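浴槽の「15分清掃」講習、効果の裏付けは示されず

住宅設備販売のルタンス(Lutance)は4月、ドリムデールの展示場で、置き型浴槽の手入れを教える講習を始めた。1回60分、定員は6人。同社は「正しい順序で拭けば、浴槽の寿命は延びる」とうたうが、何と比べてどれだけ延びるのかを尋ねても、数字は出てこなかった。

会場には浴槽や便器が床に直接置かれ、配管のある浴室とはかなり勝手が違う。
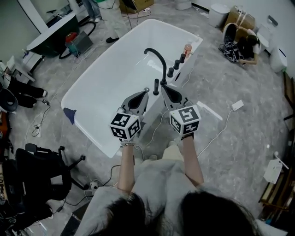
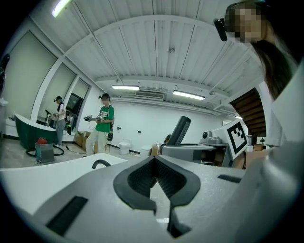

白い浴槽も、外側が濃い緑の浴槽も置き型

講習の中身は3段階に分かれる。縁を乾いた布で拭き、蛇口の根元の水あかを落とし、最後に床との隙間を掃除する。特別なことは何もなく、取扱説明書を読めば済むと感じる人は多いだろう。案内役のエーロ・ユントゥネン氏は、黒い蛇口は白い水あかが目立つため、根元の手入れを怠る家庭が多いと説明した。ただし、その「多い」が何軒の話なのかは聞けなかった。

気になるのは受講後に渡される案内だ。同社の手入れ用品一式を定期購入すると受講料が戻る仕組みで、解約できるのは3回目の配送が済んでからになる。申込書の表には返金のことが大きく書かれ、解約の条件は裏面にある。講習というより販売の入り口と受け取られても仕方がない。

ジントラ・ウルボナイテ氏は、置き型で本当に困るのは浴槽の裏側だと話す。壁から手が入るだけの隙間を空けて据えなければ、どんな順序を習っても拭けない、それは買う前に店が言うべきことで、買った後に金を取って教える話ではない、という。自宅では柄の長いブラシを2種類試したが、どちらも奥の角に届かず、結局は据え付け業者を呼んで位置をずらしてもらったそうだ。

同社に設置時の説明について聞くと、壁からの距離は「図面の段階でご案内している」との答えだった。しかし、展示場で配られている浴槽の冊子に距離の記載は見当たらない。次の版で加えるかどうかも検討中だという。

ルタンスは同じ講習をレドトンの店舗でも開く予定で、受講料と定員は変えない。定期購入の条件を見直すかどうかについては回答がなかった。申し込みは店頭で受け付けている。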